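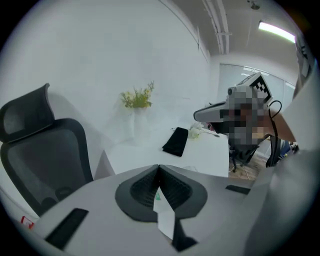

But don't the trees just take up the room we need for housing? That was the comment left on last session's sheet, and it's such a good one that I've moved it to the front of this handout. The short reply is that the two compete a lot less than people think, and most of the fight is underground. Let's go there!

Session 4: Soil, roots and the width of a street

Terms to know before class
Soil volume: the amount of soil a root system can really grow into. Packed base under a road doesn't count.
Structural soil: a mix of stone and soil that holds up pavement and still leaves gaps for roots.
Planting strip: the band between curb and sidewalk.
Canopy cover: the share of ground shaded when you look straight down at a site in full leaf.

1. Why a tree pit is usually too small
A pit cut into a sidewalk is often sized by what was left over after the parking, the light poles and the gas line had their turn. The young tree does fine at first, which fools everybody. Then it reaches the walls of its box, the crown stops growing, and the city ends up replacing it before it has cast any shade worth having. I love this part of the course, as once you've learned to see a stalled street tree you will spot them on every walk home.

2. The Ilmont exercise
Ilmont is our practice district, and you'll be sick of it by spring. The part we use this time is Lengyel Street, from the tram stop down to the Fiswood housing blocks. The base plan shows 204 tree pits, all separate and all the same size. The alternative plan joins the pits into long trenches under the sidewalk and has fewer trees, but each one gets far more soil.

Numbers for your worksheet:
Separate pits: 254 cubic feet of soil per tree
Joined trenches: 429 cubic feet of soil per tree, counting shared soil only once
Homo courtyard (the open ground behind the blocks): 3000 cubic feet, to be divided however you like

Please keep the units in feet all the way through. Last year half the sheets switched to meters on the second page and the totals were wild.

3. Where the pipes go
Bring the utility layer with you, printed or on a laptop. Water and sewer run down the middle of Lengyel Street, and the electric line hugs the east curb, so the east trench has to bend twice. There's a lovely solution in which the trench slips behind the bike racks – see if you can find it before I show it. If your trench crosses a pipe, mark the crossing and write down how a crew would reach the pipe for repairs without taking out the tree.
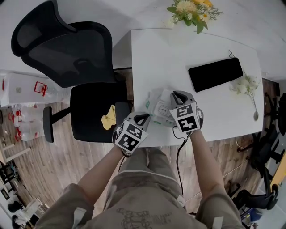 A white container at the table, partly wrapped in a translucent bag.

4. Back to the housing question
Look at the Fiswood blocks again. The trenches sit under paving that people still walk on, so the footprint of the buildings stays the same in both plans. What changes is the cost per tree, the order of construction, and who has to dig first. That last point gets messy when the sidewalk belongs to the city and the courtyard belongs to the housing association. We will spend a good half of the session on it, with the ownership map on the wall.

For next time
Finish the worksheet through question six. Question seven is optional but fun: draw a section through Lengyel Street in January, with bare branches and a low sun, and show which ground-floor windows get light.
Read the chapter on courtyard climates, skipping the part on fountains.
Pick one street near where you live and sketch it curb to curb. Rough pencil is fine, and pacing off the width is fine too.
Bring colored pencils if you have them. The ones in the classroom are mostly brown.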